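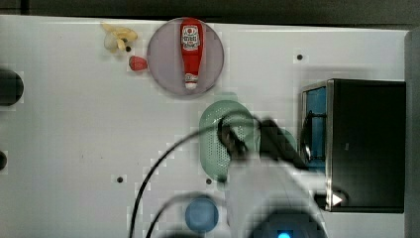 Can you tell from an open day whether a kitchen robot works?

Only in part. An open day shows what a robot does under the conditions its owners picked, and it leaves out most of what a buyer or a user would want to know.

Report on the visit to the Bollitz open day
Course project, Introduction to Automation, second-year group

1. Why we went

Our project asks whether robot arms are close to being useful in ordinary kitchens. We had been working from brochures and company videos, and our first draft was sent back with the comment that it read like one of the brochures. That was fair. We had repeated claims from Vulton and Kettler as if we had checked them. The Bollitz open day in July was a chance to stand next to a machine and watch it for a whole afternoon, so we rewrote the plan around the visit.

We agreed beforehand on what we would write down: what the task was, who or what started it, how it ended, and whether a staff member touched anything in between. We also agreed to stay at one station. At a fair it is easy to drift from one good moment to the next and go home with a high opinion of everything.

2. The station

We picked the kitchen table station, run under the project name Drurnanix. One arm, one gripper, a white table with kitchen things on it and a black microwave oven on the right. Among the objects were a pale green colander, a blue cup, a plate with a ketchup bottle lying on it, a strawberry and a bunch of toy bananas.

We want to make a point about the bananas. The sign at the station said "everyday household objects." A toy bunch doesn't bruise and it doesn't change from one week to the next. It also won't be a different size the next time somebody goes shopping. We see why a lab would use one. Our complaint is with the sign, which most visitors will have read as a promise about groceries.

The colander was the object we found most interesting. It is full of tiny holes and it has a rim that a hand would find without thinking. The gripper has to come down on one side of it and get its fingers into a position where closing them does some good. We spent more time on the colander than on anything else, partly because the host clearly preferred talking about the cup.

3. What we were told

The talk at the start lasted 40 minutes, which left less of the afternoon for watching than we had hoped. The claims that matter to this report were these:

The system had been trained on 2,000 recorded attempts at table tasks.
It succeeds 74 percent of the time.
It can handle objects it has not met before.
The same software could be moved to another arm with little work.

We asked what counted as a success. The first answer was "the task is completed." We asked whether that meant the object was lifted, or lifted and put in the right place, or put there without knocking anything over. The host said it depended on the task and that the details would be in a paper. We asked when the paper would come out and did not get a date.

So we can't say what 74 percent means. If it means three tries out of four end with the colander where it should be, that is a decent lab result and a poor kitchen appliance. If it means the fingers closed on something, it is less than that. We have left the number out of the comparison table in our main report and put it in a footnote.

We asked about the new objects too. The host offered to let a visitor put something on the table, and then the visitor's water bottle was turned down for being see-through, and a set of keys for being too flat. Both reasons may be perfectly good ones. They should still be on the sign.

4. What we watched

The runs we saw went slowly. The arm moved over the table, stopped above an object, came down, and often went back up again a little before coming down a second time. One of us had guessed from the Vulton videos that the whole thing would be over in seconds. We now think those videos were sped up. Vulton's page has no note about playback speed one way or the other.

With the colander, the gripper went for the side each time we were watching. Sometimes it got a hold and sometimes it slid off the edge and pushed the colander across the table. When that happened a staff member reached over and put it back in its place. At the end of the session we asked if those runs were counted as failures and were told that demo runs were not counted at all.

We can't object to that. It is a demo. But it means that anybody who stood there and clapped at the good ones, as people did, had no way to set them against the bad ones.

The microwave was the part most visitors asked about. People wanted to see food go in and the door close. During our time at the station the arm did not do this. The host said that door tasks were "in progress." We would have liked to hear that in the talk, where the microwave was mentioned more than once.

5. Who was driving?

Our biggest open question is how much of the work was done by the software. Some arms at events like this are steered by a person with a controller, and from the visitors' side of the rope the two can look the same. We asked. The answer was that the station ran "in both modes" and that the screen showed which one. The screen faced the staff.

Later we got a look at it and it said autonomous. That covers the run that was on at that moment and tells us nothing about the earlier ones. In our notes, every run before that look is marked "mode unknown," and we have kept it that way in this report even though it makes our record thinner.

6. Compared with what we had read

Kettler's brochure describes a kitchen arm as a helper that "clears the table while you rest." After the visit we would say that an arm might move a cup from one spot to another on a clean, well-lit table with the same things on it as last time. Clearing a table after dinner means stacked plates, sauce, crumbs, wet glass and a fork under a napkin. None of that was part of what we saw and none of it was claimed by Bollitz either, to be fair to them. The claim is Kettler's.

Bollitz was in fact more careful than the two companies in our first draft. The staff answered when we pushed, and nobody told us to stop asking. We just had to push for things that could have been on a poster.

7. Weak points of our own work

We saw one station for one afternoon. Our group of six did not all write notes in the same way, and two sets of notes disagree on whether the cup was put down or dropped in one of the early runs. We had no recording of our own to check against. We also went in annoyed about our first draft, and that may have made us harder on the host than we needed to be. A reader should keep that in mind with section 3.

8. What we would ask next time

What exactly counts as a success, for each task?
Which objects were in training, and which are new today?
Who or what is moving the arm right now, and can visitors see the screen?
How often does a person reset the table?
Will you run the same task ten times in a row while we watch?

We sent the first four to the address on the Bollitz handout. We have had a reply saying that our message was passed on to the Drurnanix team. If a proper answer comes in before the final report is due, it will go in as an appendix, with the wording left as we get it.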